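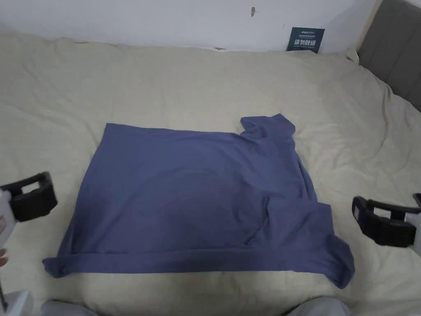

Figure 3. T-shirt on the duvet, lower edge turned under and a flap folded inward on the right.

4.2 Folding on soft bedding

Most written instructions for folding a T-shirt assume a hard table. In the household interviews, 26 of the people we spoke to said they fold on the bed, usually on top of whatever cover is already there. We therefore treated the bed as the normal surface and the table as the comparison.

A duvet gives under the cloth. Creases in the bedding carry through to thin jersey, and a hem laid over a mound does not stay straight for long. Muriithi coded each fold for edge alignment — the gap between the two hems at the widest point — and Darwish repeated the coding for 13 of the garments.

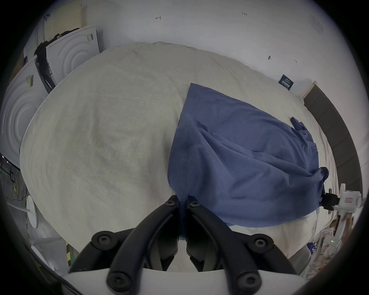 Textiles and Home Practice Group, Department of Design, Bautista College

Seams were the most useful guide. A side seam is stiffer than the cloth next to it and can be found by touch, so we defined the start of a fold as the moment a seam or corner is taken up. Plain shirts with no print took longer to orient than printed ones, and around 9 percent of the folds were begun with the shirt back to front. 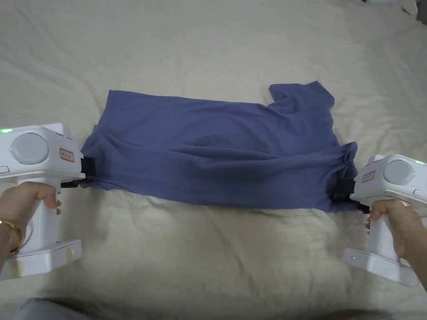

Sleeves caused most of the remaining error. A short sleeve left outside the body panel shifts the second fold toward the collar, and the finished shape comes out wider at one end. Smoothing the panel by hand before the second fold reduced this on the table but made little difference on the duvet.

4.3 Starting from a heap
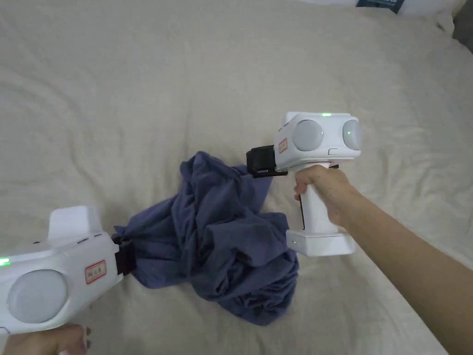
4.3.1 Finding the first corner

Five garments were dropped onto the bed from waist height and left as they fell. We recorded which part was picked up first — hem, collar or sleeve — and how often it was let go again before the shirt was flat.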